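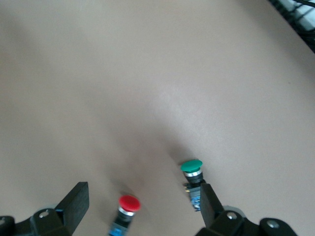 I have been putting off writing about the train box for weeks, partly because it isn't finished and partly because every time I sit down to it I end up with the buttons in my hands, pressing them. They have such a good click. Green, click, red, click. Yasmine has asked me more than once if I could please do that in another room.

Some of you will remember the loop of track in the sunroom, which started as a Christmas thing for the grandkids and then never got packed away. It goes out past the wicker chair, round behind the bookcase, through the tunnel I made from papier-mâché (still unpainted, please stop asking, Kendra) and home again along the window. The controller that came with it was a flimsy little plastic slider, and after a couple of years of small sticky hands it only worked if you held it at a slant and pushed down with your thumb. The kids had all learnt the trick. I hadn't.

So I got it into my head that what the sunroom needed was a proper box. Something you could thump. A big green one for go and a big red one for stop, the sort of thing you'd see on the front of a bandsaw or next to a conveyor belt, mounted in a bit of timber with a nice bevelled edge and maybe a label. I worked in a cannery for two summers when I was young, and the line had buttons like that, and I was never once allowed to touch the red one. I suspect there is something in that but we'll leave it alone.

## Getting hold of them

I first went to the big hardware place, which had doorbells. Lots and lots of doorbells. A very kind young man walked me up and down the aisle and we agreed between us that a doorbell was not going to do it.

Then Bienvenido Mangubat, who lives over the back fence and used to wire up switchboards before his knees gave out, told me to go and see the people at Sheikh in Tonside. I'd driven past it for years thinking it was a carpet place. It is a long dim shop with drawers right up to the ceiling, and there's a bell on the counter, and you wait, and eventually a woman comes out from the back and looks at whatever you've drawn on your envelope. Mine was a rectangle with two circles in it. She was very good about it. She asked if I wanted them to spring back or stay down, and I said I didn't know there was a difference, and she brought out one of each and let me press them for as long as I liked.

Mine spring back. I went for the ones with the domed caps and the silver ring around the top, because they look smart and because the ring gives you an edge to line up against the wood. There was a flat kind with a plain black ring as well, a bit cheaper, and if I were making something for a shed I might have had those. But these are going to be looked at every day from the good chair.

They cost me 19 dollars for the pair. I thought that was very fair!

What I hadn't understood, and what took me a silly length of time to get my head around, is that most of the button is underneath. You buy what you think is a red dot and you get a red dot on top of a black barrel on top of a chunky blue block, with little metal pins poking out for the wires. All of that has to go somewhere. I had drawn a lovely slim box, like a pencil case. I had even cut the sides. Those sides are now the shelf under the bathroom mirror, and very nice it looks.

## The green

A word about the colour, because I had feelings about it. I'd pictured a real traffic-light green, and the one I came home with has a fair bit of teal in it. Under the shop lights I didn't notice. At home I put it down beside the red one, and the red is as red as anything, a proper fire-engine red, and the green looked almost like something from a bathroom in the seventies. I sulked for an evening.

Then Janelle came by to drop off the lemons and picked it up and said, oh, it's the same colour as the carriages. And so it is. The engine is black but the carriages have that blue-green on their sides, and once you've seen it you'd think I'd planned the whole thing. I've since told two people that I did.

## The box, second go

The new box is made out of the end of an old Sullholm bookcase that lost its back in the move. It's decent pine under the varnish and I had kept it behind the laundry door all this time for no reason I could have given you. I took the finish off by hand out on the verandah, in the mornings before it got too warm, with the radio going. I do like sanding. I know people say that and don't mean it, but I like how you can tell with your fingertips what you can't see yet.

Inside depth was the thing I was most careful over this time. I stood the buttons up on the table and put the ruler beside them, then allowed room for the wires to bend, then added a bit more because Bienvenido leant over the fence and said, "More than that." He was right. Wires don't like being folded up like a letter.

The holes were a worry. If you drill them by eye they wander, and you only get one go at the front of a box. I made a practice lid from a scrap and drilled that first, and the two holes came out ever so slightly on the slant from each other, one a touch high. I rather liked it. It looked friendlier than a dead straight pair, a bit like eyebrows. But Yasmine looked at it for a good long while and said it would bother her every day of her life, so the real lid has them level.

For anyone doing the same, the order I went in was this:

1. Drill the holes in the lid first, while it is still a loose flat board you can clamp down.
2. Sand and oil it before any buttons go in. The silver rings will show every smear.
3. Put the button through from the front, then tighten the collar from behind. Hand tight, then a tiny bit more.
4. Wire it up on the table with the lid upside down on a folded tea towel.
5. Try it out before you screw the box shut. Try it out again.

I did number five only once, and so I have also done it all a second time.

I should say that the train runs from a little plug pack, all low voltage, and I wouldn't have touched it otherwise. If yours is anything bigger than a toy, get somebody like Bienvenido. The wiring itself was his drawing and my soldering, which is to say the drawing is beautiful. There's a small relay tucked in there too, so that you can tap the green and let go and the train keeps running until someone hits the red. I'd have got that completely wrong. I thought you'd need to stand there leaning on it.

## The counter

I also got carried away and added a lap counter. It's a Prilach one, a little window with tumbling numbers, and I found it in a jar of odds and ends at the op shop by the station. It had clearly lived a life before me because it was already sitting on 2,639 and there's no reset on it anywhere, I've looked. Bouchra thinks it came off a turnstile. I've decided to leave the number as it is and carry on from there. The kids believe the train has been round that many times and are enormously proud of it.

It clicks over each time the engine passes the bookcase, or it is supposed to. At the moment it gets most of them. I think the magnet is too far from the track by a hair, and I'm going to try a sliver of cork under it.

## What's left

The label still has to be done. I want something hand-lettered and I have poor handwriting, so I've asked Kendra, who does the chalkboards at her café and could make the word "STOP" look like an invitation to a wedding. She says she'll do it when I paint the tunnel. So we are at something of a standoff.

I also need to work out the feet. At present, if you thump the red with any real enthusiasm (and the youngest has nothing but), the whole box skates across the table and takes the timetable with it. Felt was worse. I've got some rubber discs on order, and in the meantime it sits on a jar-opening grip from the kitchen drawer, and we are having to ask each other to open the pickles.

The first proper run was after tea, with the lamps off and just the light in the front carriage going. I'd told the kids one press each and then bed. We were in there for over 15 minutes past that, taking turns, green and red, green and red, and then Yasmine came in to see what was keeping everyone and stood in the doorway with her arms folded, and then she had a go.

I'll put up the measurements for the box once I've checked them against the real thing, as the ones on my envelope have tea on them. And if anyone knows how to get old varnish out of a wool jumper, I'd be glad to hear it.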